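Home | Galleries | Workshop | Kitchen | Sheds | Contact

Small trays, small bits: sorting at Baidoo

Words by Araba Aidoo

3032 views | 13 shares | 8 comments

We've been sorting the small stuff at Baidoo since December, on and off. It had built up in drawers, jam jars and coat pockets for years, and most of it came to us in carrier bags. This page is for the trays and dishes, which people keep asking about.

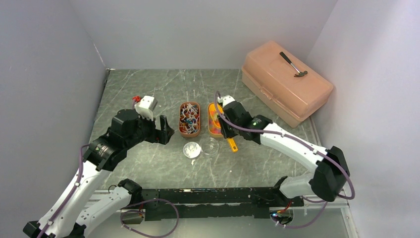

Two terracotta-coloured trays in the middle of the table, with the clear round pieces in front.

The left tray has ties in it, white and dark, with a few coloured bits mixed in. They might be cable ties or twist wires, and I've stopped trying to tell from a photo. The right one has the pinkish and orange pile. There's a yellow handle by that tray as well.

The clear round piece in front of the left tray is a lid or a dish, depending on which way up you use it. Next to it is another see-through container that is very hard to spot against the dark green-grey top.

About the trays

Small and shallow is best for this sort of job. We tried a deep box first and everything heavy went to the bottom, so you ended up tipping the whole lot out to find one thing. With a small tray you can push the contents about with a finger and see what you have.

Two side by side is enough for a first sort. Kwabena Issahaku wanted 5 in a row to begin with, each with its own label, and we did it like that for one afternoon. It took longer to decide where a thing should go than to pick it up. Now we do a rough split into two and go through each half later, usually after lunch.

About the ties

Ties are the worst of it. They hook round each other and come up in a lump. Pull one slowly from the outside of the tangle and hold the rest down with your other hand. If it won't come, leave it and try another.

Paper-covered twist ties go limp after a few uses and we bin those. Plastic-covered ones can be straightened by drawing them between finger and thumb. Keep long ones and short ones apart if you have the patience. Used cable ties with the ends snipped off are no good for anything and should go straight out.

About the clear dishes

Clear dishes are good for the things you don't want to lose in a heap, such as tiny screws or a single washer that belongs to something. They are less good on a dark table, where you put them down and then can't find them. Kwabena sticks a bit of masking tape on the rim of his. I keep meaning to do the same.

Lids without a matching pot are worth saving. Turned over, they hold nearly as much as a saucer.

Where it all goes

Sorted bits go into the Sakaveck drawers along the corridor, smallest at the top. The ties have the second drawer down. Bright odds and ends go in the one beneath, and anyone making something can help themselves. Please put the drawer back in the same slot, as the labels are on the cabinet and the drawers have none.

Anything we can't place goes in the Nondness tin by the kettle. It gets emptied when the lid won't shut.

If you have spare shallow trays, any colour, leave them with me before ten in the morning. No glass, and nothing that has had paint in it.

Share this page | Print | 8 comments

Previous gallery: Jars and lids at Clesudness
Next gallery: String, tape and ribbon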